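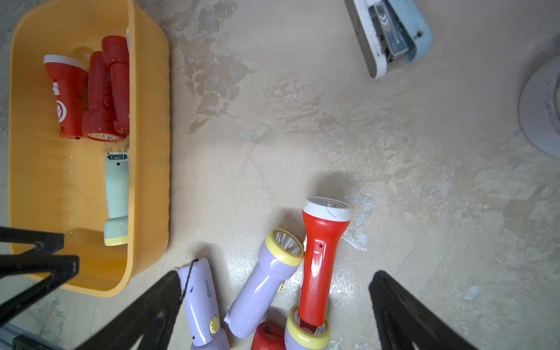

Red, lilac and mint green flashlights, some in the basin and some on the floor.

What Is Inside a Flashlight?

A flashlight is a small lamp that you can carry in your hand. It does not need a wire in the wall. You push the button, and light comes out at one end. When you push again, the light goes away. But where does the light come from, and why does it go straight forward like a stick and does not spread everywhere like the light of a candle?

Let us begin with the part that you hold. It is called the body. The body is a tube, and in most flashlights the tube is not empty. The battery lives in it. A battery is a little store of energy. Inside it there are special materials, and when the flashlight is on, these materials slowly change and push electricity out at one end of the battery and take it back at the other end.

Electricity is fussy about its road. It must be able to go all the way around, from the battery to the lamp and back to the battery. This road is called a circuit, and you can think of it as a circle. If there is a hole in the circle, even a very thin hole, the electricity stops and the lamp is dark. The button of the flashlight makes and closes this hole. Button on, the circle is closed. Button off, the circle is open. The button can be on the side of the body or at the tail, and both kinds work the same way.

Now the lamp. Old flashlights had a glass bulb with a very thin wire inside. The electricity made the wire so hot that it glowed. Much of the energy became heat and only a small part became light, so the batteries were soon tired. Today almost all flashlights have an LED. LED is short for "light emitting diode," and "emitting" means "sending out." An LED is a tiny piece of material, smaller than a grain of rice, which gives light when electricity goes through it. It stays much cooler than the old wire and it needs less energy.

The LED alone would not light your way very well. For this we need the reflector. Look into the front of a flashlight when it is off (never when it is on, this is bad for the eyes) and you may find a shiny silver bowl. The light goes from the LED to the sides, hits the bowl, and jumps forward. All these pieces of light go out together in one direction, and we call this a beam. The wide part around the reflector is the head. In front there is a clear lens, so that dust and small fingers cannot come in.

Some flashlights have batteries that you change, and some have a battery that you fill again. The second kind must have a place for charging. It can be a small hole for a cable, or a metal plug that sits on the flashlight itself. Before you charge it, ask a grown-up, and do not leave it on a bed or under a pillow while it is charging.

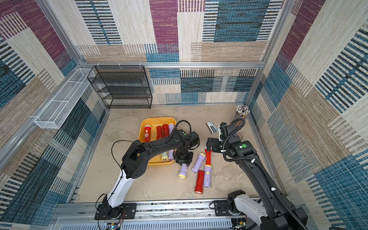

It is a good habit to give all the flashlights of a house one place. A yellow tray is fine, a drawer is fine, a shoe box also. The place must be easy to find with your hands, because you will look for it exactly when you cannot see. In Motwood, where I live, the electricity went off one evening in November in 800 homes, and in our home everybody walked into the same chair.

Bright colors help too. A black flashlight in a dark room is hard to find, but when a little light comes through the window you will see a pale one, for example a mint green one, much sooner. Red looks very bright in the daytime, but in the dark it can look almost black. This happens because our eyes are not so good with red when there is little light. A loop of cord is also useful. You can hang the flashlight on a hook, or put the cord around your wrist on a walk.

Try it yourself: the sorting game

You need all the flashlights you can find at home, a tray or a basin, and a piece of floor.

Put all the flashlights on the floor. Take one and push the button. If it gives good light, it goes in the tray. If it is weak or dark, it stays on the floor. Do this until you have tried each one.

Now take the ones from the floor. Is it a kind that you charge? Then it goes to be charged. Is it a kind with batteries? Open it with a grown-up and look for the plus and minus signs. Very often a battery is only in the wrong way around. Old batteries do not go in the kitchen garbage, they go to the collection box at the store.

Try it yourself: one wall, two circles

Make the room dark. Hold a flashlight 4 inches from the wall and look at the circle of light. Then hold it 40 inches from the wall. The circle is much bigger, and it is also weaker. The flashlight gives the same light both times, but now this light must cover more wall.

New words

Beam: light that goes in one direction
Circuit: the closed road of electricity
Lens: the clear part in front
Reflector: the shiny bowl around the lamp

Comments (3)

We did the sorting game in Ornness with my two boys. Three of our flashlights were dead and one had no batteries in it at all.

why is my flashlight blue when the light is called white

My class liked the two circles. We measured them with a ruler and made a chart. Could you please write something about shadows?

Related

How Does a Magnet Find the Fridge?
Why the Moon Has No Battery
A Day at the Caron Lighthouse
Where Old Batteries Go
The Triser Tunnel and Its Lamps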